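The Trivmont label printer, after one very long November

I run a small mail-order yarn business out of my house with my friend Naheed Afridi, and for the first few years we wrote every address by hand. It was charming! Customers told us it was charming. Then Naheed's wrist started acting up, and one of my sevens got read as a one and a sweater's worth of blue merino went to a dentist's office in another county, and we decided charming had run its course.

So we bought the Trivmont, the small desktop one with the flip-up lid. It prints on plain thermal labels, no ink, and it's a bit bigger than a toaster (I measured the shelf for it with our toaster, so I can say that with some confidence). I paid full price, and I've been using it nearly every morning since the start of November, which is our busy month, so I feel like I know its moods by now.

Setup first. The box has the printer, a power brick, a cable and a fold-out sheet with drawings so tiny I had to take a photo with my phone and zoom in. You plug it in, it pulls a label through to measure it, and then you're supposed to install the driver. My laptop took it right away. Naheed's is older and wanted a restart, then another restart, and then it printed the test page sideways -- a long skinny smiling sun, cut in half. We changed the paper size in the settings from letter to four by six and it's been fine ever since. If yours comes out sideways, look there before you call anybody.

Speed is the part I love. On a heavy day we send out 40 parcels, and that used to eat my whole evening in front of the TV with a pen. Now the labels are done before my coffee is cold. It makes a sort of zipping noise, not loud, though the dog leaves the room.

Print quality is good on addresses and barcodes, and the post office counter has scanned every one without a fuss. Logos are another story. We have a little drawing of a sheep that goes on our return label, with fine lines in the fleece, and the Trivmont turns those into a gray smudge. Our friend Zubaida Bugti redrew the sheep with fatter lines and now he looks like a cloud with feet, but he prints. 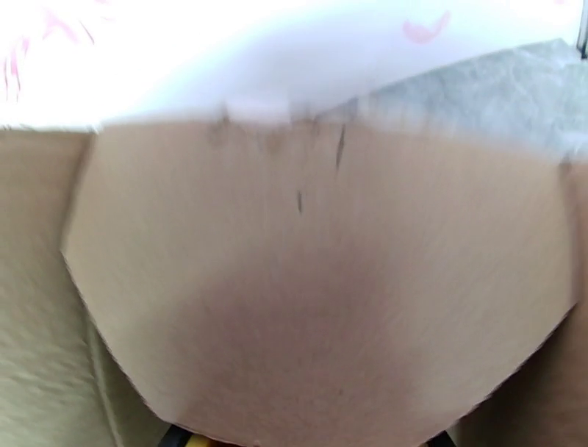
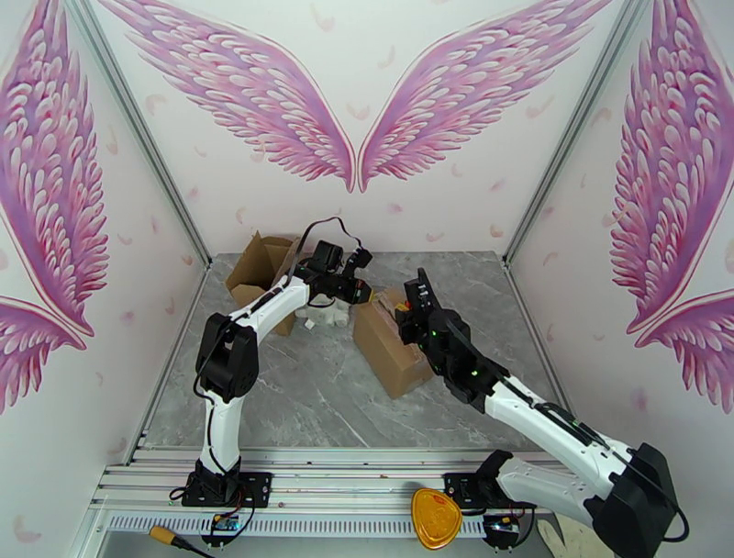
Small Parcel Quarterly, Issue 30, page 4

Now, sticking. I was worried about this because we had used the cheap Brikeck labels in an old office printer years ago and they peeled at the corners if you so much as looked at them. The Trivmont comes with a starter roll, and those stick beautifully to cardboard and pretty well to plastic mailers. They don't care for dust. If a carton has been sitting in the garage, wipe it with your sleeve first and press the label down from the middle out. I also stopped putting them across a seam, after one wrinkled so badly the barcode had a hill in it.

When the starter roll ran out I tried the Kenby refills, which cost a good deal less. The first few went through perfectly, and then the printer started skipping every other label and blinking its red light at me. I held the feed button down until it measured the new roll, and the skipping stopped. It's in the instructions, on the back, in the tiny drawings. The Kenby ones are slightly thinner and they curl a little when it's damp, but I'm going to keep buying them.

Things I don't like, because there are some. The lid latch feels flimsy, and it needs a firm push on both sides or the printer thinks it's open. The cable is way too short for our table, so I had to buy a longer one the same week. There's a phone app, and I used it for more than 30 labels before giving up -- it logs you out every time you switch to look up an address, and I switch to look up an address constantly. And thermal labels fade if you leave them in the sun. I had a spare on the dashboard that went pale in no time, so don't print ahead and store them by a window like I did.

I did look at the Bajwa before buying. It's heavier and feels sturdier, and it has a holder for the roll built in, where with the Trivmont the roll just sits behind on its own little stand and sometimes wanders. The Bajwa also costs a lot more, and Naheed pointed out that we could buy a great many Kenby rolls for the difference. She does our books, so that settled it.

Would I get it again? Yes, and I'd order the longer cable at the same time. If you only mail a package now and then, stick with a pen. I'm giving it 4 stars out of five, with the missing one going to that app.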